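Zedus Deck Coating, One-Part Textured Finish

Water-based coating for wood decks, porches, steps and docks. Sold by Takska in one-gallon and five-gallon pails.

For boards that are weathered but still sound. Covers small checks and raised grain and leaves a sanded texture underfoot. 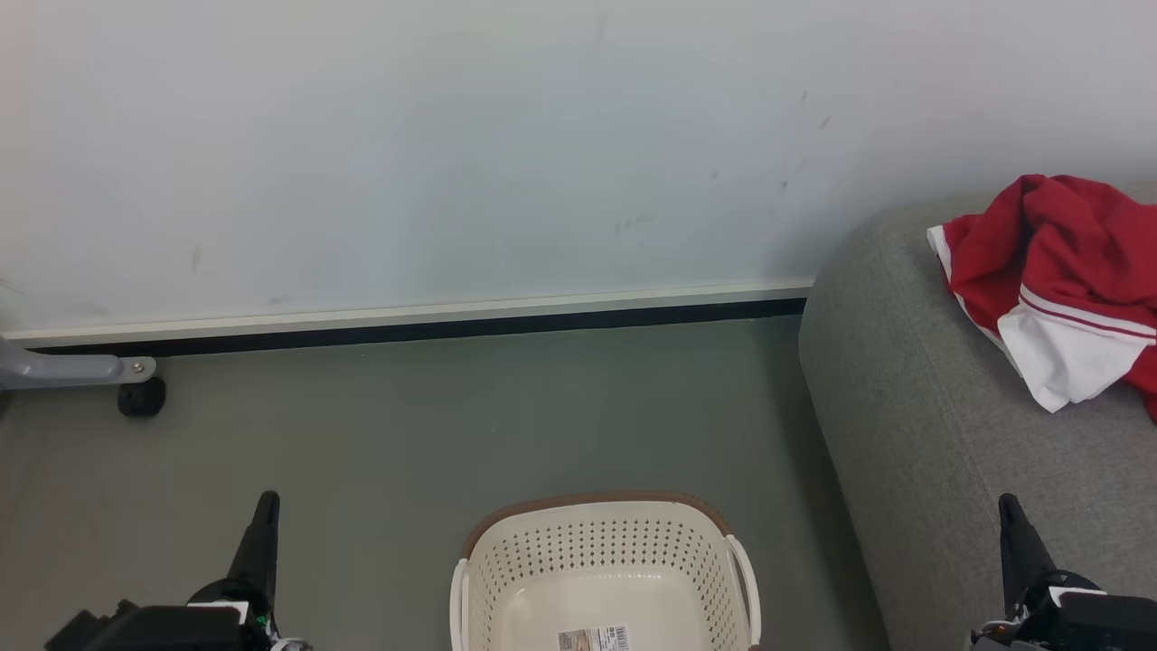
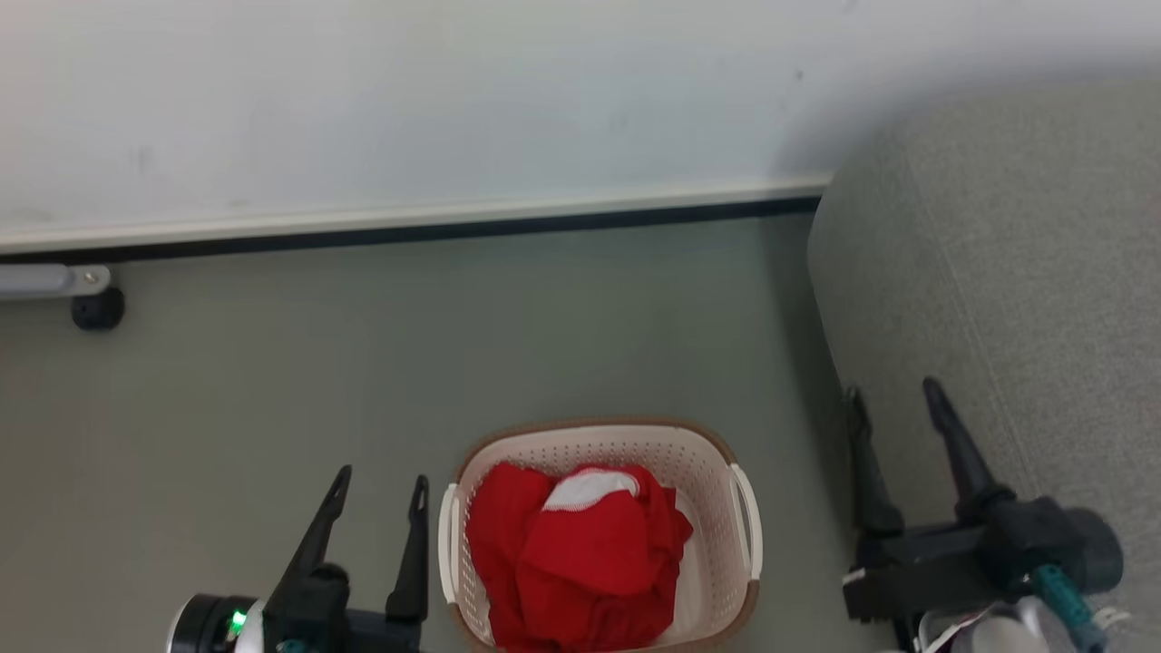
Takska Exterior Products, Deck and Porch Department

What it is

Zedus is a thick acrylic coating with fine mineral grit already mixed in. It goes on in two coats over bare or previously stained wood. It will fill cracks up to the width of a nickel on its edge. Wider gaps should be filled first with an exterior patching compound and left to cure overnight.

It is a solid color and hides the grain completely. If you want to see the wood, look at the Czarnecka semi-transparent stains instead. Czarnecka stains can be coated over with Zedus later, but you cannot go back the other way without stripping.

Coverage

One gallon covers 74 square feet with two coats on smooth lumber. Rough-sawn boards take more. A five-gallon pail covers 266 square feet on older decking, which tends to soak up the first coat. Buy all the pails for a job at once and mix them together in a larger bucket so the color stays even from one end to the other.

Colors

Driftwood, Slate, Barn Red, Sand, Dark Walnut and Clidley Green. Clidley Green was added in July and is stocked in gallons only for now. Other colors can be tinted at the counter from the light base. Tinted pails are not returnable.

Preparation

Sweep the deck and pull or set any nails that have lifted. Replace boards that give under a screwdriver. Sand splintered areas with 60 grit. Wash with deck cleaner, rinse well, and let the wood dry for two full days in warm weather, longer in shade. New pressure-treated lumber should be left until water soaks in when you sprinkle it on the surface.

Old paint that is flaking has to come off. Paint that is tight can stay if it is scuffed.

Application

Stir, do not shake. Use the honeycomb roller for the deck boards and a stiff brush for the ends and between boards. Do two or three boards at a time along their full length. The first coat should be worked in. Wait six hours, then put on the second coat in one direction.

Air and surface temperature should be between 50 and 90 degrees F. Do not start if rain is expected within 24 hours. Light foot traffic is fine after a day. Wait three days for furniture and grills.

Railings and balusters

The grit makes this a poor choice for handrails. Use Zedus Smooth, which comes in the same colors without the texture.

Cleanup and storage

Soap and water while wet. Dried coating has to be scraped. Keep pails from freezing. An opened pail will keep for one season if the lid is hammered down all the way around.

Specifications

Finish: flat, textured
Coats: two
Recoat time: 6 hours
Item number, one gallon: 108
Item number, five gallons: 1000
Not for concrete, garage floors or roofs

Orders of four or more five-gallon pails ship on a pallet and need someone at the address to sign.

Page updated Sep 20, 2017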